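Household Robots at Drurkgate: Frequently Asked Questions
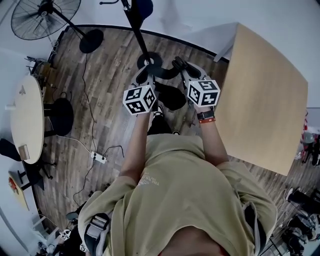 Hand-held grippers in use over a wooden floor, with a stand, a pedestal fan and cabling close by.

The following questions are those most often put to the Nel programme, which Zusuter operates at its Drurkgate site.

Can a robot tidy a room yet?

In part. Our current system, Sakari, can pick up a single item from a clear floor and place it in a box. A room with furniture, trailing cables and shoes by the wall remains difficult. In our most recent trial Sakari was set 200 pick-up tasks in furnished rooms and completed 88 without help.

Why do people carry out the work with grippers in their hands?

Sakari learns from recorded examples. A person performs the chore using jaws of the same type as those fitted to the robot, and the movement of each hand is recorded. The patterned cubes on the grippers allow their position and angle to be measured.

Which chores are covered at present?

Collecting items from the floor, folding towels, clearing a table and sorting small parts into trays. Washing up is not covered. Ironing has been deferred.

Is a workshop easier than a home?

Generally, yes. Benches stay where they are put and parts arrive in known sizes. Sorting of small parts is the only task we consider ready for daily use, and then only with a member of staff within reach of the stop button.

What does the robot do about cables?

It is instructed to leave them alone. A cable lying across a floor is easily mistaken for an object to be lifted -- or missed altogether -- and either error may bring down whatever is attached to it.

How many examples does a new chore require?

Towel folding required 264. Simpler chores have been learned from 40, although results were poorer when the furniture was moved.

May I buy or hire Sakari?

No. The system is not offered for sale or hire.

May I visit?

Visitors are received at Drurkgate on Thursday afternoons by prior arrangement. Requests should be made through the Nel enquiries form.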